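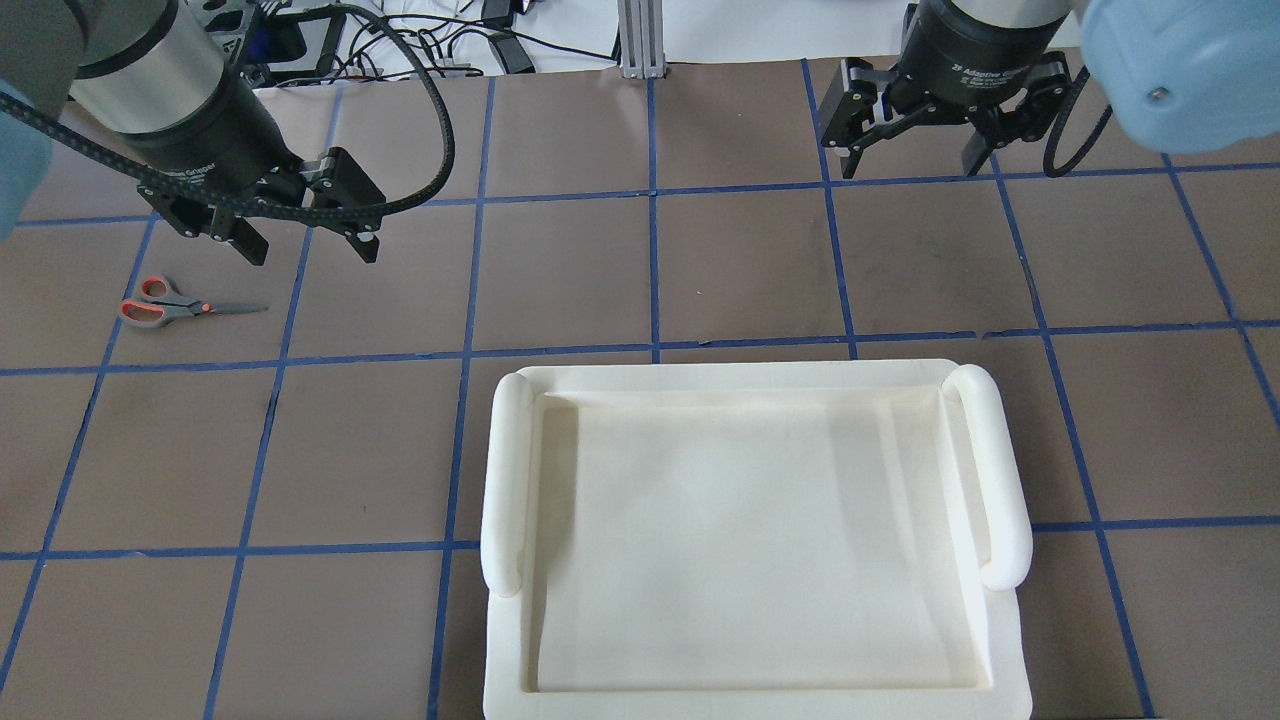

Two weeks with the Vavlow bench kit

So the Vavlow kit finally came in April and I've been playing with it every evening since (sorry, garden). It's the two-arm bundle that Golitz sell, and I paid £474 for the month's hire, delivery included. Buying one outright was never going to happen!

Setting up took me 17 minutes for the software and most of a Saturday-sized chunk of patience for the cables. I do wish they'd put clips in the box. The thick braided one loops up off the left arm and I'm forever checking it won't catch on something.

The grippers are the best bit. Two fingers each, with little grey pads at the tips, and they open wide enough for most of what I keep in my kitchen drawer. Scissors are my standard test now. Laid flat on the bench they're a pain, as there's hardly any height to get hold of, and on my first go I managed 5 out of 10 into the white tray. Going for the handles and slowing the arm right down got me to eight.

I marked the bench out in squares with dark blue tape, which I'd recommend to anyone. Saying "second row, left" beats waving a ruler about.

Grumbles? The Flona app logs me out whenever I make a cup of tea, and the manual skips straight past calibration. Support did ring back the same afternoon, though, and they were lovely about it.

I've got the kit until the end of the month, and I want to try spoons next.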